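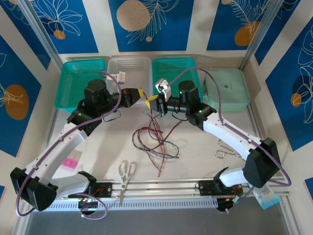
Teleop vs hand guiding for wire sorting

Posted in: Teaching and demos

Berkatard
February 1, 2023

Right, need opinions before I waste another week. Two arms, job is untangling thin wires and putting them in baskets by colour. Teaching it by remote control at the moment, one leader arm in each hand. Got 312 demos saved. Policy trained on them is poor. Goes for the wire, closes, comes up with nothing, then carries the nothing to the basket and lets go of it very carefully.

Been told to bin the leader arms and just move the real ones by hand. Anyone done both?

Vestusix

Done both. Hand guiding wins for anything thin, you feel the table through the arm. With leader arms you feel nothing so you hover too high or jam the fingers down. Bet half your 312 have a missed grab in them somewhere.

Belhaj

Disagree. Two arms, one person, how are you hand guiding that? You end up leaning over the table with your elbows in shot and the thing learns to look for your sleeves. Had exactly that in September. Ended up throwing the lot away.

Vestusix

So get a second person?

Belhaj

Then you have two people who don't agree where the handover is. Worse.

Berkatard

Missed grabs - yes, loads. I've been leaving them in as I thought it should see recoveries. Is that wrong?

Vestusix

Depends. Miss, back off, try again, got it - keep. Miss and wander about for ages - cut. And if you missed and carried on regardless, that's your "carries nothing" problem right there.

Berkatard

ok that stings a bit. Here's the layout from the sorting task, two twisted pairs still crossed in the middle and a thin red wire in the right gripper. Wires already in the three open baskets. Which one would you go for first, the red and black or the blue and black?

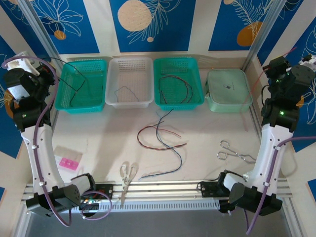

Hicham Ait Brahim reckons the order hardly matters so long as it's the same order every time, at least for the first 100. Whoever is driving should pick a rule, write it down and stick to it. If you take blue first on one demo and red first on the next, the policy averages the two and dithers in between. Mix it up later once it can do the boring version.

Timer

Not sure about that. Fixed order and it learns the order, never looks at the wires. Ask me how I know. I did 379 all the same way and it fell over when I swapped 2 of them.

Belhaj

Agree with Timer. Take whichever is on top. That's a rule as well, and it has to look.

Vestusix

"On top" is hard to see with wire that thin tho. Will the camera even pick it up?

Berkatard

Wrist view yes, the top one maybe. Going to go through the old ones tonight and cut the wandering, then do a new batch with on top first. Staying on leader arms for now, sorry Vestusix. Slower hands near the tabel, thats the main thing I think.

Vestusix

Your funeral. Post the numbers either way.

Timer

Retrain on the trimmed set before you record anything new, else you won't know which change did it.

Berkatard

Good point, will do it that way round.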